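Quick one tonight, bus was late and I still have dishes.

So the move to Manoscombe is done. Mostly. Three weeks in and I am still finding out what a smaller apartment means, mainly that every single thing you own has to earn a spot. I sold the big couch, gave away the bread machine, kept way too many mugs. No regrets on the mugs.

The rent is better, thats the main thing. Deposit came to 2584 and I nearly choked, but the old place in Brulport was going up by 300 a month and for what. A window that didn't close and a neighbor with a drum kit.

Shelves are where I've spent most of my energy. Going up instead of out. Soft stuff and plants up high, everyday stuff down where I can reach them, and a desk surface I promised myself would stay clear. Ha. 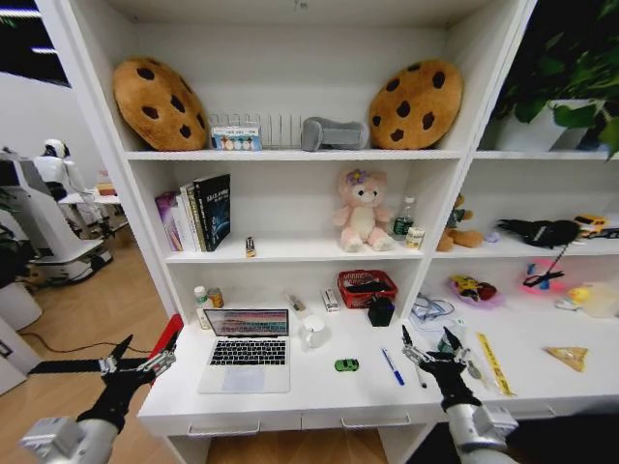

Other news: Zamfir, the bakery on the corner, opens at 6 and is dangerous. Poppy seed rolls. I go in for one and walk out with a bag. Coffee is just ok but who cares.

Still no luck with internet. Asis was supposed to send a technician Wednesday, waited in all day, nothing. Called, got put on hold, got told my ticket is number 341 in the queue. Is that good?? No idea. Using my phone for everything untill then, so if I owe you an email, sorry, typing long ones with my thumbs is awful.

Things left to do: curtains, library card, change adress with the bank, figure out which day is recycling. Somebody left a note on my bin about it already. Polite note. Underlined twice though.

Ok dishes. More this weekend if the internet shows up.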